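Getting Dad to the Memory Group

My father has been going to the memory group at the Elorside community center for 14 weeks now, and I promised a few people I would write down how we got there.

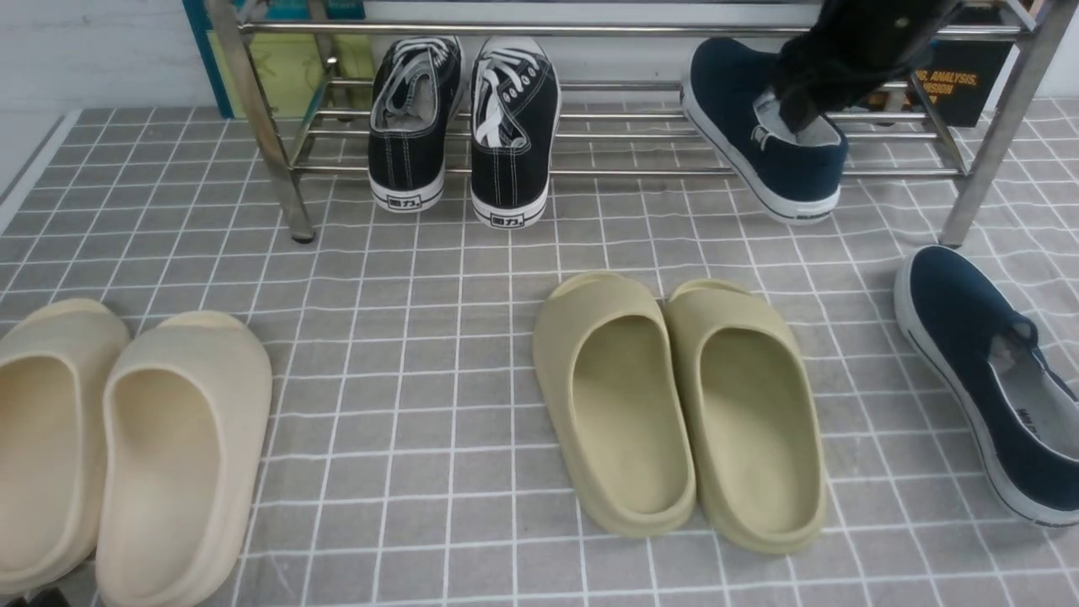

He was diagnosed in September. The doctor gave us a folder of papers and a phone number for a caseworker, Sang Tô, who called back the same afternoon. She asked what Dad used to do with his mornings. I told her he read the paper, walked to Gosselin for bread, and argued with the radio. She said to keep all of that going as long as we could and to add one thing outside the house.

The one thing was the group. It meets at 10:30 in the morning and runs for 2 hours. There's coffee, some stretching in chairs, and then either music or talking. The caregivers sit in a different room down the hall with their own leader, Raghavendra Poduval, who looked after his mother for years before he trained for this work.

Dad didn't want to go. He said it was for old people (he is 81). The first time, we got as far as the parking lot and drove home. The second time he went in, sat by the door with his coat on, and told me afterward that the coffee was weak. But he had also talked to a man who used to drive a bus on the Ellositz line, and he brought that man up again at dinner.

What helped was doing things in the same order. Breakfast, shave, pills, shoes, car. If I skip a step or rush him he gets upset, and then we're late or we don't go. I start 28 minutes earlier than I used to. My sister laughs at that number, but I timed it. I also quit telling him the night before, which only made him worry and get up at 3.

My own half of the morning took longer to get used to. I figured I'd sit in the car and answer email. Raghavendra asked me in twice and the second time I said yes. Most of the talk is practical – who has a dentist that is patient, how to apply for the respite hours, what to do about the car keys. One woman cried the whole session and people just kept passing her the tissues and let her be.

I got the respite form from that room. It's through the Kenus program, and it pays for someone to stay with Dad 2 afternoons a month. The form is long and they want a copy of the diagnosis letter, so make several copies before you start. I had to send mine back in for a missing signature.

He still says the coffee is weak. Last week they sang, and he knew every verse of a song I had never heard him sing before. I asked him about it in the car and he said his mother used to sing it while she ironed. I wrote the title on the back of a receipt and I need to look it up for my sister.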